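Speaker notes, break room talk (keep it loose, 12 minutes max)

Okay, start with the fridge story. When we moved into the Genell building in February I had one job, which was drinks, and I thought it would take me an afternoon. Pause for the laugh, if there is one. Then tell them about the first order from Jusetico, 2000 bottles and cans, all of it on one pallet, and me in the loading bay with a hand truck and a bad attitude.

Next bit: what people grab. I had this whole theory that everybody wanted sparkling water (because I want sparkling water!) and I was so wrong. The zero-sugar stuff kept vanishing. Cola first, then anything with fruit on the label. Ask for a show of hands here, who picks a drink by the color? I do, every time, no shame.

Slides now. Let them look for a second before talking. 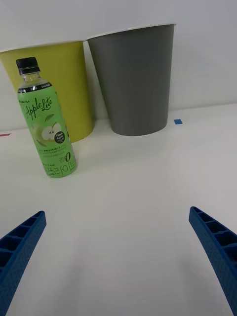
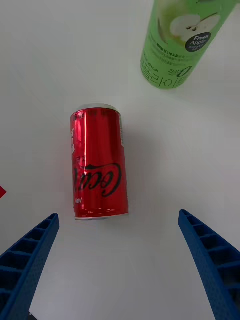 Right, so on to cups. I love talking about cups, so watch the clock. At the Amato office we had one big stack by the sink and people took a fresh one for every single drink, me included. Then we tried giving each team a color, and the dishwasher went from two runs a day to one. Tell the story about the orange team hiding theirs in a drawer. If they're still with me, mention that tall cups tip over in our top rack, so go wide and short if you're buying new (I learned this with a full load of iced tea glasses, and the puddle reached the hallway).

Recycling, quick. Cans in one bin, plastic bottles in the other, caps back on if your hauler takes them that way. Ours does, yours might not, so call and ask. Pour out the last inch first, please, I'm begging. Warm soda in the bottom of a bin bag is a smell I can still remember from the Fadidari job.

Money slide if there's time. Small orders every 8 days beat one giant one, mostly for shelf space. Skip it if we're past the 8 minute mark and go straight to questions.

Someone always asks about coffee. Tell them that's a different talk, and I'm on my third cup.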